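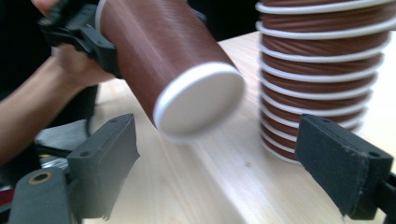 Brown paper cup with a white base.

Keeping an old service uniform at home

My father-in-law left us his Army uniform, two caps and a small box of medals. For many years they hung in a plastic bag from the cleaner, and this was a mistake. I write down what I have learned since then, with some help from the sewing circle in Huten.

Before you put it away

Empty all the pockets. I found 5 coins and a bus ticket, and the coins had left green marks on the lining. Take off the pins, the ribbons and the name plate, and make a drawing of where each one was sitting. Brush the wool from the collar down with a soft clothes brush. If there is a stain, do not try water on it. Bring it to a cleaner who knows wool, and ask them to cover the buttons.

Folding or hanging

A heavy coat should lie flat. Use a box which is long enough that you fold it only one time, and put rolled white tissue paper, the kind without acid, inside the fold and inside the sleeves. A light jacket can hang, but on a wide padded hanger. I made mine from a wooden hanger, cotton batting and an old pillowcase, washed two times without softener.
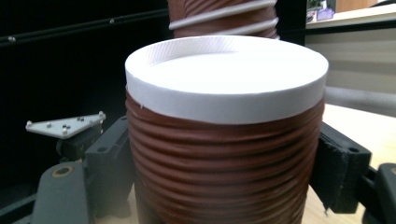
Medals and ribbons

Do not polish them. I did it with one and the dark parts of the design are now gone. Wipe with a dry cotton cloth, hold the medal by the edge, and wrap each one alone in tissue. The ribbons lose their color very fast in a window - even behind glass. If you like to show them, choose a wall where the sun does not come.

Where to keep the box

The closet in a bedroom is better than the attic or the basement. Every July I open our box, change the tissue and look for moth holes, mostly under the collar and in the seams. Cedar blocks smell nice but must not touch the cloth.

Put a card in the box with the name, the unit and the years of service, written in pencil. Our children would not know these things without it.

Masri Home Tips, P.O. Box 965, Huten | Contact | Copyright Masri Home Tips | Back to top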